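The Clitov method is a four-step program for reducing food guarding in pet dogs, first promoted in Urkumthorpe by the trainer Declan Bramwell. It is sold as a home course, and its supporters say it works on dogs of any age or breed. Evidence for that claim is thin.

The owner feeds the dog at a fixed distance, then moves closer over several weeks while dropping better food near the bowl. None of this is new. Similar exercises were taught long before the course existed, and critics have asked what the Clitov name adds besides the price.
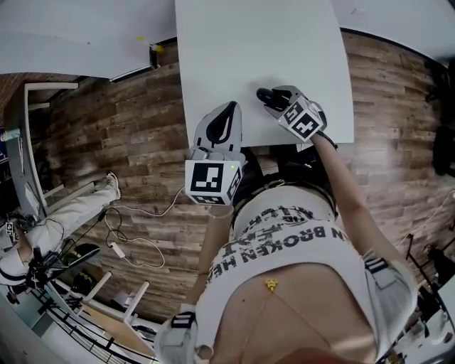
A white crop top with black lettering, worn with a small yellow charm on a thin chain.

Bramwell's figures come from 263 owners who filled out a form after finishing the course. Owners who quit were left out – a serious gap, as dogs that got worse may be among them. Houda Abdel Rahman, a veterinarian in Tomcombe, followed 50 dogs and found that most of the early progress had faded by December. Her study had no comparison group either.

The course materials also say that growling "disappears" in two weeks. Abdel Rahman disputes this as a goal, arguing that a dog punished out of growling may bite with less warning.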